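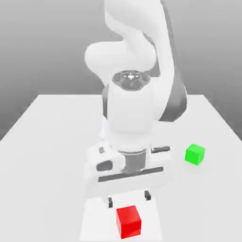 White on white on white. Basically my kitchen walls right now.

ok so a few of you asked how the paint saga is going. Long thread, get a snack.

Background for new people: we bought a row house in November with a kitchen the color of canned salmon. Everything salmon. Ceiling too. I said "let's just do it white, it'll take a weekend" and my sister Jade Fraser has not let me forget that sentence.

There are SO many whites. I brought home 7 sample cards and by the second night I couldn't tell which was which, so I started writing on the wall in pencil. Do not write on the wall in pencil. It came through two coats.

Finalists: one very slightly gray, one very slightly yellow, and one the guy at the store called "clean." The gray one looked great at noon and like a dentist's office after 4 pm. The yellow one looked like we'd been smoking indoors since 1982.

We went with clean. It's called Birkora, from this small paint brand Dokader that my neighbor Tove swears by. Tove did her whole stairwell in it and it looks amazing, but Tove also has a skylight. I do not have a skylight. I have one window facing a fence.

Ok, primer. I asked for two quotes before deciding to do it ourselves, and the higher one was 3,770 dollars for a kitchen you can cross in four steps. To be fair he did include the ceiling. And the inside of the pantry, which I have since painted myself and now understand why he charged for it.

Salmon bleeds, by the way. First coat of primer went on and the whole room turned the color of a Band-Aid. I went to bed mad.

Second coat of primer – better. More like strawberry milk. My husband said "I kind of like it?" and I had to leave the room.

Third coat, finally white. We stood there with sandwiches just looking at it. Then he turned on the overhead light and we saw every single roller line.

So here's my roller advice, from someone who did it wrong first. Get the good roller cover. I bought the cheap six-pack and spent an hour picking fuzz off the wall with tweezers. Load it more than feels right, and don't go back over a spot once it starts to get tacky. I know you want to. Leave it alone!

Also take the outlet covers off. All of them. I taped around one behind the fridge thinking who cares, and now it's the only thing I see when I get ice.

Cabinets were the part I was scared of. 67 screws in the doors and hinges, all in a yogurt tub, and I labeled every door with a bit of tape. Then I took the tape off to sand them. Yep. It took a whole evening to work out which one goes over the stove (it's the one with the grease on the back, should've started there).

@ people asking about sheen: walls are eggshell, cabinets and trim are satin. I tried semi-gloss on one drawer and it bounced the light around so much that I could see my own forehead in it. Back to satin.

Someone replied that all-white kitchens are over and everybody's doing dark green now. I've seen the green ones. They're gorgeous. I also know how many coats it would take the next person to cover it, and I feel for that person.

Current status: walls done, ceiling done, uppers back on, lowers leaning against the couch in the living room where the cat has claimed one. There is now a paw print on the door that goes under the sink. I might keep it.

Still to do: baseboards, the weird little shelf by the back door, and handles. I want brass, he wants black, and we're currently opening drawers with a butter knife.

Oh and for whoever asked about the smell – it was gone in two days with the window cracked. The salmon can in the basement, though, the previous owners left it for us "for touch-ups." Still half full. If anyone local wants it please come get it, I'm begging you.

Will post the handles when one of us gives in.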